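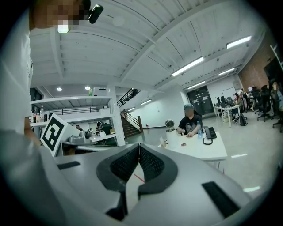 Where should the bottles go in a room that is open on every side?

On the lower shelves, close to where they are used, with the labels turned toward the person working. The top is better kept for the few things that get picked up and put back all day.

The ground floor at Vivardale
Gallery no. 2931
Text by Angharad Jenkins
Posted 7 October 2026

Wedilis moved its workroom to Vivardale from the old unit at Bondport, where everything was on one level and most of it was against a wall. The new room has a mezzanine, a staircase, and work surfaces on both sides of the shelving. This page is about how the ground floor is laid out and where things are kept. The upper level will get its own page in November.

The shelving
Tall, white, and open, with a post between the sections. We wanted something people could see through, and you can see clear across to the people and counters on the other side. The drawback is that a messy shelf looks messy from two directions.

We kept the shelf heights the way they were delivered for the first month and then moved one of them. Trefor Mostyn did the measuring. He lined up the tallest bottle we order, added the width of a hand, and set the shelf there.

The bottles
Clear ones and amber ones, in a group on a lower shelf. At Bondport they were in a closed cupboard, and people bought duplicates of things we already had. Out in the open that has mostly stopped. The rule is simple: if a bottle is nearly empty, it moves to the front edge, and whoever does the order that week checks the front edge.

Anything that shouldn't sit in the light is kept elsewhere, in a cabinet with a door. That list is taped inside the cabinet.

The top of the unit
A green bottle and a white box. We try to hold it to about that much. A flat surface at that height collects cups, tape, gloves, and mail, and it gets cleared at the end of the day whether or not anyone has claimed what is on it. Unclaimed items go in the Morris bin by the back door. Morris was the name on the lid when we got it, and the name has stuck to the bin.

The work surface
The metal machine with the rounded silver housing stands on the surface nearest the shelving. It is heavy, so we settled on its position before anything smaller was unpacked. Two people can work near it without bumping elbows. Three can't, and we have stopped trying.

Cloths and brushes for cleaning the surface are kept on hooks underneath. Wipe down toward yourself, away from the machine, and finish with a dry cloth.

The far counter
Past the shelving and under the mezzanine there is another counter, with dark green equipment on it. This part of the room is lower and feels more closed in. Some people prefer it. The equipment is stacked higher than we would like and will be sorted when the last of the boxes from Bondport are dealt with. There are eight left, not counting the one full of cable that no one wants to open.

The lights
Round ceiling lights. They were in the building when we took it over, and we had planned to replace them. After a few weeks we left them alone. They do well enough for walking around and finding things, and the close work has its own lamps — those were the better place to spend the money.

The stairs
Wooden steps with a dark metal railing, running up along a plain white wall. The wall has been kept bare on purpose. Coats and bags tend to end up on anything with a hook, and a staircase is a bad place for either one. Coat hooks are by the front door.

Nothing is stored on the steps, including for a minute. Boxes going up are left beside the bottom step, on the side away from the wall, and carried up one at a time with a hand on the railing.

The fire extinguisher
Small and red, mounted low on the wall to the right of the stairs. Please don't lean anything against it. It has been blocked twice by flattened cardboard, which now goes straight outside.

The floor
Pale, easy to sweep, and it shows everything. There is a red line on it. Rolling carts should be parked with the wheels locked, and spills get wiped up by whoever is closest.

Still to do
Labels for the shelf edges. A second step stool, so that the one from upstairs can stay upstairs. A better spot for the broom, which is currently behind the door and falls over when the door is opened quickly.

Corrections to this page can be left in the tray at the front desk, marked for Angharad.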